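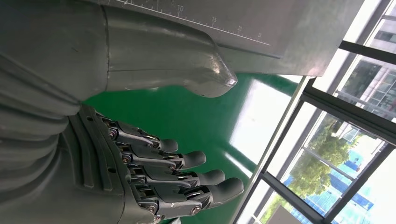

Four-finger hand from the wrist camera, over the green floor at Delleton, window side.

1/ Notes on our house rules for wrist cameras on multi-finger hands. We rewrote them in September and they have held up well enough to post. Scope: fixed and mobile arms, hand speed limited, people allowed in the bay.

2/ Rule one is about windows. Any view that includes glass gets its exposure locked before the session. Auto exposure chases the daylight and the finger undersides go black. Lock on the hand and let the glass wash out.

3/ Glossy floors count as a light source. The reflection on the green can be as much trouble as the window itself. We log blind position with every session: open, half, closed. If it changes mid-session, start a new log file.

4/ Fingertip pads. Wipe with a dry lint-free cloth, inspect, record. Replace the full set if one pad shows a cut. Mixed old and new pads gave us grip force numbers that could not be compared across sessions, and we lost 127 trials to that at Flelommont before anyone checked the pad log.

5/ Exposed linkages and knuckle screws: torque check every 40 operating hours, paint-marker witness line on each head after the check. A broken line means stop and tag the hand. Do not snug it up and carry on.

6/ Printed scales on covers. Do not use them for calibration. A scale seen at an angle shrinks with distance and the cover itself can be reseated slightly off. Use the board. The scale is fine for telling a coworker over the radio where to look.

7/ Calibration board procedure is 12 poses, hand open, then the same poses with fingers slightly curled. The second pass is there to find out how much of the board the fingers hide. Reject the set if any pose loses more than 2 corners.

8/ Privacy. If the camera can see outdoors, the view gets reviewed before footage leaves the site. Buildings across the way are easy to forget. Our default is crop first, blur second -- and the uncropped original stays on the local drive.

9/ Someone will ask about the standard. The published safety standards cover the arm and the cell. They say very little about how you document a camera view, so the Hevadico checklist is house practice and should be cited that way. Do not write "compliant" next to it.

10/ Magnusson bay runs the same list with one change: pads are inspected at shift handover instead of session start. Fewer sessions per shift there, same result so far.

11/ Still open: how often to re-lock exposure on days with moving cloud. Current text says "as needed" -- too vague to audit. Draft wording goes up 2026-05-26. Comments on rule two are closed.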